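Diltendale students take robot arms from simulation to the school workshop

DILTENDALE — Eighteen students from the Diltendale High robotics club have earned a place in the national round of the Fleltell Challenge this August, after finishing fourth in a field of 56 teams.

The Challenge asks students in Years 9 to 12 to program a robot arm to work around household furniture. Every entry is built and judged in simulation, so a school doesn't need to own an arm to take part — and that opened the door for a lot of kids who had never written a line of code!

"They argue about joint angles at lunch now," said Danang Sutanto, the club's coach and a maths teacher at the school. "One of our Year 9s rewrote the whole approach path over a weekend and knocked 41 seconds off our run. I was over the moon for her."
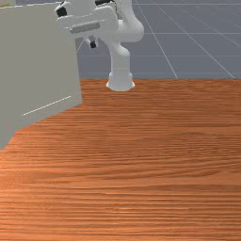 The simulated arm with its gripper raised near the top of the cabinet, from the Diltendale team's Challenge work.

The team has named its program Dokov. Students split into small groups to work on reach, grip and collision checking, then brought their code together at the club's after-school sessions. They have logged 400 practice runs so far, and plenty of those ended with the arm bumping straight into the furniture.

Local engineering firm Gunawan has lent the club six computers for the season, and two of its engineers drop in to help with trickier bits of maths.

Families and neighbours are welcome at an open evening in the school library in August, starting at 6 pm, where students will run Dokov live and let visitors have a go at the controls.

New members can join at any time of year. Enquiries can be made through the school office.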